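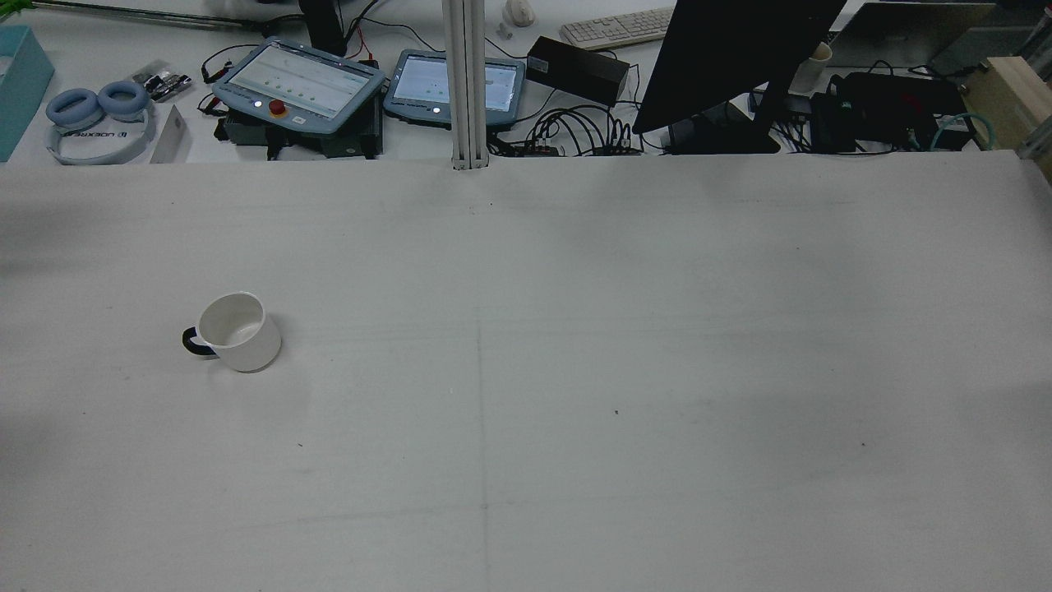
Mug on the bench, with the two pendants behind it.

How to find out why your arm drops things (before you blame the grip force)

The fault that started this page goes as follows. The hand closes, the software says the grasp is good, the arm lifts, and somewhere on the way up the object leaves. The log says nothing. The status stays green the whole time. If you ask on the Dudemis forum you will be told to turn up the grip force. I tried that. It made the drops rarer and harder to study, and I would call that a worse result.

We run the Gundholm bench setup with the Vasseur hand software on top. Your menus may differ. I have my doubts about most fault-finding guides, mine included, so check each step against what your own arm does.

Step 1. Stop trusting the word "success"

In our version, "grasp success" means the finger motors drew more than a set current for 400 milliseconds. It says nothing about whether there is an object in the hand. A finger pushing against another finger will do it. So will a finger pressed against the rim of a cup.

Turn on the raw current log and leave it on. Then run the close command with nothing in reach, at the same force you use for real work. If you get a success message, you have found your first problem, and no amount of extra force will mend it.

Step 2. Use dull objects

Pick things that are easy to tell apart by feel: a mug, a ball, something with a handle and something without. A ball sitting in a cup is a good nasty test, as the fingers have to get past the rim to reach it. Keep glass and anything with liquid in it well away. 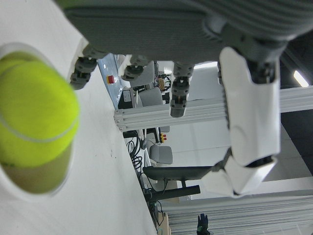 Go slowly on the approach. Set the speed as low as the pendant allows and keep one hand near the emergency stop. Watch which finger touches first. If it is always the same one, your hand frame is probably off, and the object is being shoved sideways before the others arrive. The manual says calibration holds for 1,000 cycles. Ours had drifted well before that, and I don't know what the figure is based on.

Step 3. Check the stop before you need it

Press the emergency stop with the arm moving slowly and the hand closed on something soft. Find out whether your hand holds or lets go. Ours let go, which the Allero safety sheet does mention, in a footnote on page 2. Whether that counts as a warning I leave to you. If a load can fall when you press stop, nobody's fingers belong under it, and that goes for "just nudging it straight" too.

Test the stop on each pendant if you have more than one. Don't take a lit screen as proof that the button is wired in.

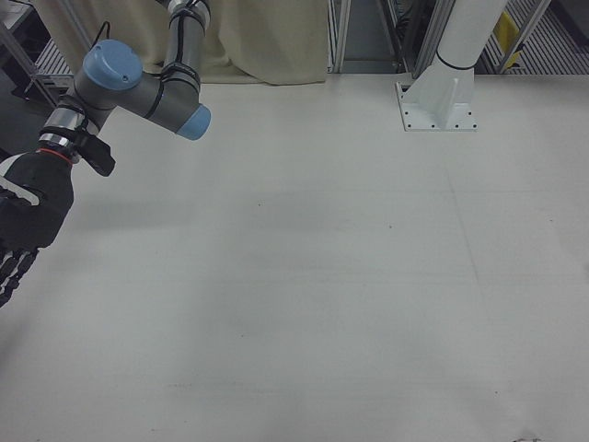 Step 4. Lift with no load

Clear the bench and run the full lift path with the hand empty. Log the wrist angle as well as the finger currents. What I was after was a jolt, and I found one: a small jerk where two path segments joined, at the same spot every time. With a light object it did nothing. With a heavier one it was enough to open the fingers a touch, and the software then "corrected" by opening them further.

Smooth the join, or put a short pause there. Then put the force back to where it was before you started fiddling and try again.

Step 5. Count honestly

After the change we ran 1,670 lifts with nobody touching the settings. There were still drops, nearly all of them with the ball, and I still can't explain those. The vendor's reply was that round objects are difficult.

If you have a log of a ball drop with the wrist angle included, please post it in the comments. Logs without the wrist angle are no use for this.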